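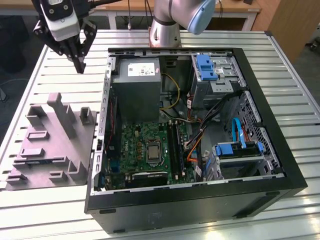

Hunanus is a contract manufacturer of metal stampings, deep-drawn housings and welded brackets for makers of heating, electrical and office equipment. The company runs from a single plant in Ashworth, with a finishing shop in Tedbridge for powder coating and plating. Most of our output ends up inside another product, where the buyer seldom sees it. A desktop computer with its side panel off shows the type of work well: the outer case, the rectangular power supply housing and the panel of small ventilation holes all call for flat sheet, clean edges and repeatable hole positions. We quote from drawings, CAD files or a sample part.

Press capacity and materials

Our presses handle cold-rolled steel, stainless steel and aluminum in thicknesses up to 6 mm. Progressive dies are designed and cut in house. Dies owned by customers are stored on site and inspected every 90 days - or before each run, if the run falls later than that. Short runs are made on the turret punch and press brake without dedicated tooling.

The first pressing from each coil is measured against the control drawing and kept until the lot ships.

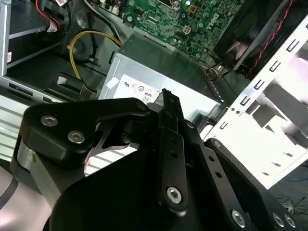 Management and locations

Nazar Harasym is general manager and has charge of quoting and die design. The plant works 2 shifts, with toolroom cover on both. Finished parts ship from Ashworth, or from our warehouse in Sitham for customers on scheduled releases. Standard lead time for repeat orders is 3 weeks. The plant closes for die maintenance in December.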